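Before you put money down on a robot for the house

I get asked about these more than about washing machines now, and my advice hasn't changed much: write down the job first, then the price. "Help around the place" isn't a job. "Clear the glass table and put things on the tray" is one, and you can time yourself doing it.

Cerkberg's brochure quotes 2482 a year for its two-legged model on lease. Delivery is 120 on top and each service visit is 88. I'd want to know how many visits before I signed, and the brochure doesn't say.

Measure your rooms too. A pair of metal legs has to stand right up against a low table to reach over it, and both arms need space at the sides. Ask for the demonstration on carpet, with a glass top if you own one. Most showrooms I've seen prefer a plain wooden bench – make of that what you like.
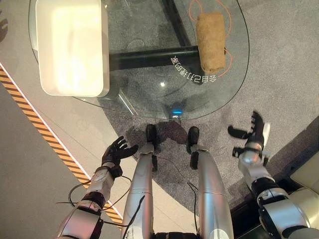 Prapai Ruangrit wrote in to say I'm too hard on them, and that the Wannasri lease let her hand the thing back in June with no charge beyond the 46 for collection. Fair enough. Get that clause in writing, and check who pays if a glass top gets chipped.

Other things for the budget: somewhere to park it, a socket that isn't behind the sofa, and your own time. Rerby wanted two afternoons from the customer for setting up – unpaid, naturally.

If the sums still work after all that, lease for the shortest term they'll give you. Keep the old tray.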